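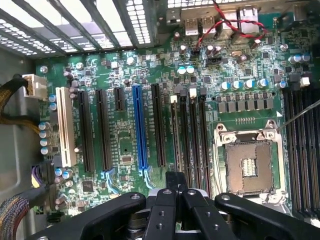 Unit 2: Slots and what we claim about them

Old textbooks say slot color tells you what goes where. Be wary. The bright blue slot may be the maker's pick for a graphics card, or just paint; only the board manual settles it. Length is a better clue, though a long slot can be wired for fewer lanes than it has room for.

The Masson guide says swollen capacitors explain most dead boards. It cites 2,000 repairs and doesn't say whose. I wouldn't quote it.

For Lab 5: sketch the slots, mark the white PCI one, and write down what you can't tell by looking.

F. Rallis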